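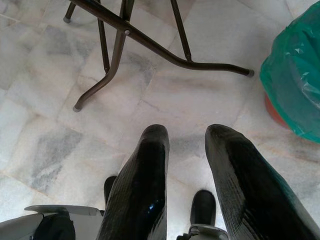 Boonmee Wongsuwan objected to the first draft of this report on the grounds that five weeks was too short a period for judging an ankle rehabilitation program, and asked that the return-to-play results be stated more carefully. The section has been revised accordingly.

## Return to Play

The study followed hockey players at the Toruvport club who had resumed skating after ankle surgery. Each player completed balance work, calf raises and edge drills under the supervision of Radoslava Tichý. Clearance for contact practice required the repaired ankle to reach 90 percent of the strength of the other. 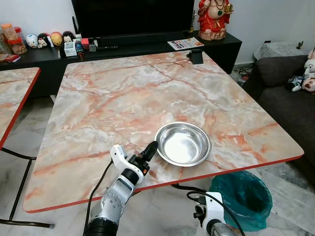 Players who met this standard were moved to full practice the following week. Those who did not repeated the edge drills at reduced speed. Training logs contained 1,347 entries, and incomplete entries were left out of the strength comparison. Results for goaltenders are reported separately in Appendix B, prepared by Nipon Ongart.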